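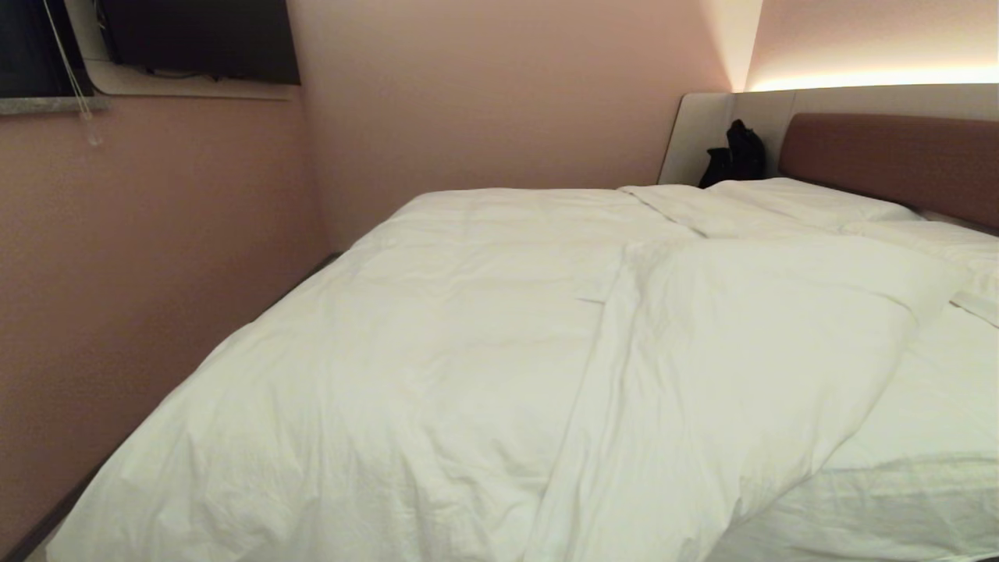 White duvet, two pillows and a padded headboard in one of the smaller doubles.

Aled Bellis has been making beds for a living since he was 24, first on the ferries and now at a guest house in Binport, where he runs the housekeeping. In August he and one colleague, Behrouz Akbari, can have every room to turn round between checkout and three o'clock.

"People think the bathroom takes the time," he says. "It's the bed. A double duvet in a small room is a lot of cloth and you've nowhere to stand."

The bedding is white throughout. The house had patterned covers when he arrived, and he got rid of them in his second year. A stain on white can be seen and treated, he says, and any cover will go with any pillowcase when the wash comes back in the wrong order.

He starts by pulling everything loose and leaving it while he opens the window. Behrouz strips the pillows first. They have argued about this. "He says I leave the duvet too long," says Bellis. "I say it wants ten minutes of air. We both get finished."

Akbari, who joined from a hotel in Altudville, is more interested in how the duvet goes back on. He holds the two top corners from inside the cover and shakes it down from the head of the bed. Creases do not bother him much. "You can smooth a duvet with your arm," he says. "If the filling is all in one corner, you have to start again."

Neither of them irons covers. Bellis tried it for a summer and worked out that it added some 500 minutes to the week. He now takes them out of the dryer while they are still slightly damp and folds them straight away.

The padded headboards were the owner's choice. Bellis was against them at first, as he expected hair oil and make-up to mark the fabric. He goes over them with a soft brush every Wednesday and has had to send for a cleaner only once.

I asked what he does about his own bed at home. "I pull the duvet up," he says. "My wife does the pillows."

He is 67 next birthday and plans to drop to four mornings a week, with Akbari taking over the rota and the linen orders.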